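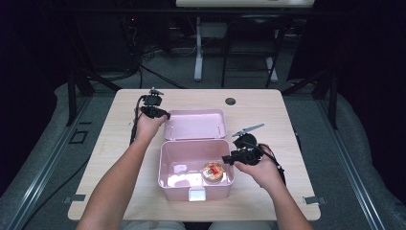 How often do the finger pads on a hand-held gripper need changing? I change ours when the foam stops holding its shape, and with 400 runs between checks that works out fine.

Anitha Thevar handed me the Plalgate pair in May, with a roll of spare foam and no notes. My routine is short.

1. Unplug the cables and check them for kinks.

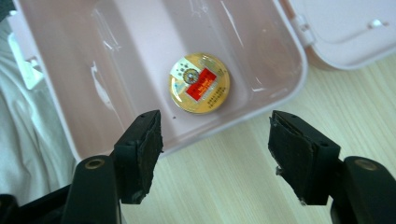 2. Look at the pads. Ours are from a Cluleo sheet and they shed as they age -- I sweep up after every session. Both are rough now, with frayed edges and small dark flecks along the bottom of the right one. I cut new ones 23 mm long.

3. Open and close the fingers 40 times by hand and feel for grit at the pivots.

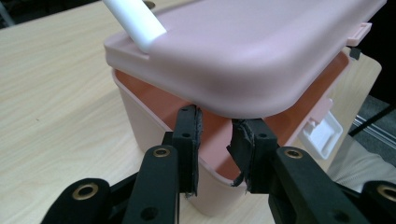 4. Plug back in and zero the width. Ekrem Duman does his first, but I get drift that way.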